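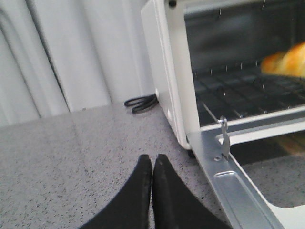 Wiebke Ostermann wrote in response to my last entry that a household of two has no business owning a full-sized oven, and that I had been unduly generous to mine. Her letter raised several matters which deserve a considered reply, and I have set my views down at greater length than the comment section permits.

The subject of that entry was the cost of cooking at home over the cooler months. I had recorded our use of the large oven from May onward and compared it with the same period last year, when we still lived in Grimshaw and cooked on gas. The present kitchen is all electric. Readers will recall that the meter stood at 2,533 when I commenced the record.

Wiebke's principal objection concerned preheating. She holds that most recipes call for it out of habit, and that a tray of root vegetables may go into a cold oven without harm. I have since tested this with 500 grams of parsnip and pumpkin, cut to an even size, and must concede the point. The pumpkin coloured well. The parsnip was a little leathery at the thin end, although that may be attributed to the parsnip.

I do not concede the matter of bread. A loaf placed in a cold oven spreads before it rises, and the crust is dull. Helmut Wunderlich has advised me to use a lidded pot, and I intend to do so once ours has been returned from Sosham, where it was left after the family lunch.

On the question of small appliances, my position is unchanged. A benchtop oven is well suited to toast, a pair of chops or the reheating of a pie. It is less well suited to a slow braise, and the roasting dish that belonged to my grandmother would not fit in any model I have measured. Households should consider what they cook in an ordinary week before making a purchase - and should consider bench space with equal care.

Cameron Tamihana has asked for the braised lamb neck recipe mentioned in passing. It requires a low oven, two onions, a tin of tomatoes and an afternoon. The full method will be provided in the next entry, together with the revised meter figures.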